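Filed under: Workshop Courses > Handouts > Build Your Own Two-Armed Robot

Session 4 notes: getting from "it moves" to "it does a job"

Read these before you come in. The talk was rushed last time and a few people left thinking the hard part was over once both arms were bolted on. I wish it were.

1. What we are trying to build

A mobile base, two arms, a camera up at head height, and enough software to pick a small object off a low table and drop it in a bin. On paper that is a beginner's task. Most of the videos that persuaded you to sign up make it look like one, and I would ask you to watch them again with the sound off and count the cuts. The Zosmont demo reel, which three of you sent me, has a cut just before every grasp. Draw your own conclusions.

2. Fingers

We went with jointed fingers over a plain two-jaw clamp. I voted against it and still would. More joints mean more things to calibrate, and for picking up small light objects a clamp does perfectly well. Perrine Besnard made the case for fingers, mainly that a curled finger can hook a handle or press on a lid, and she is right that a clamp is poor at both. So you have fingers. Please learn to park them properly.

Parking position: arms forward, hands low in the camera's view, fingers up and relaxed. If one hand sits more curled than the other at rest, don't fix it in software straight away. Check the zero on each joint first. Last October we spent a whole evening writing a correction for what was a slipped horn on one servo.

3. The test room

The bench is a flattering place to test. The light is even, the object is always in the same spot and someone is always nudging it back. For this session we work in a sitting area, with proper furniture and the distances that go with it.

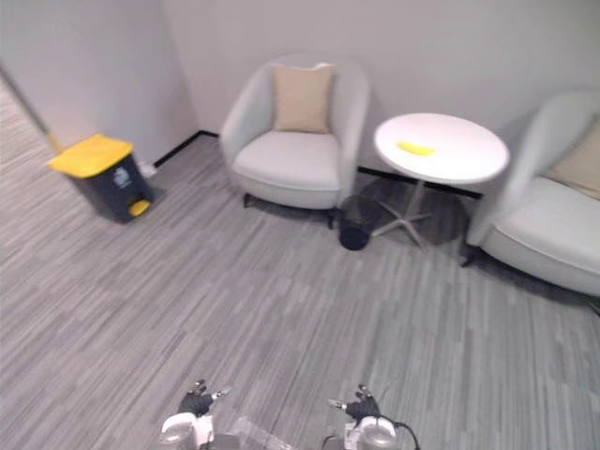 Start well back from the chairs. The temptation is to drive the base right up to the table by hand and then claim that the robot did the rest. If a person chose the starting point to the nearest centimetre, a person did half the task.

Things that will go wrong, in the order you'll probably meet them:

- Striped flooring. Diagonal lines are hard on cheap floor tracking. The Ernitz module we bought on the strength of its leaflet drifted 149 mm on a straight run, and it was sure of itself the whole way.
- White furniture against pale walls. The depth camera finds the front of a seat well enough and then gets vague at the edges. Do not trust a table rim until you have seen it from two angles.
- Gloss. A shiny tabletop gives you ghost points under the surface. Set a minimum height by hand. Yes, it is cheating. Write it down as such.
- Bins of different kinds. An open-topped one only needs a good aim. A pedal one needs either a foot, which you haven't got, or a finger under the lid. Leave it for Session 6.
- Cables. Anything looping out beside a wrist will catch on a chair arm sooner or later. Clip it, move the arm through its full reach, then clip it again.

4. How to report a result

Silvana Guimarães keeps the log and she will send back any entry that says "worked". Give the number of tries, where the base started, and who touched what. From the last group: 14 tries in a row without help was the best run, and it ended when somebody moved a cushion.

5. Money, as people keep asking

The budget per robot was 800 pounds. The first one came in at 649 before spares, and I'd treat that figure with suspicion - it leaves out a pair of burnt motors that Taniris replaced for nothing. I doubt they will do so twice.

6. Before next time

Re-zero both hands. Read the Evangelista notes on arm reach, skipping the chapter on "household readiness" (it is a sales chapter). Bring one small object you think the robot can't pick up and write down why, with a guess at which step fails.

Related handouts
Session 3: Mounting the arms and checking for play
Session 5: Reading depth data without fooling yourself
Servo horns: a short list of grievances
Workshop safety sheet for moving bases

Last updated: 11 December 2019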